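Beschaffung von Automatisierungstechnik, Teil 6: Budget für eine Zweiarmzelle
Skript: Halima Bassey

Anschaffungspreis und Zellenkosten sind getrennt auszuweisen. Zur Zelle zählen Tisch, Rahmen, Greifer, Kabelführung und Prüfobjekte.

Ansatz Projekt Nenwood (netto):
Rahmen und Halterungen: 2.535 Euro
Kabel, Netzteile: 909 Euro
Lieferzeit Greifer: bis zu 6 Wochen

Prüfobjekte kosten wenig, fehlen aber oft im Antrag – bitte als eigene Position führen. 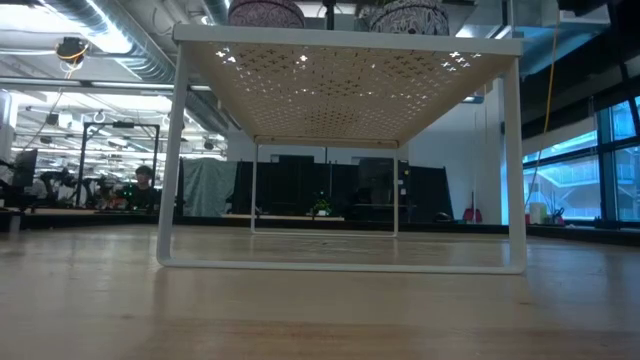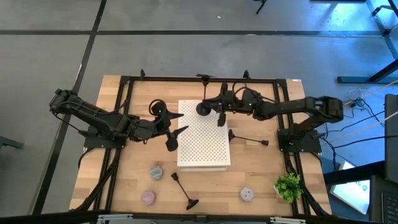

Abb. 1 und 2: Weißes Objekt mit gelochter Oberseite auf dem Holztisch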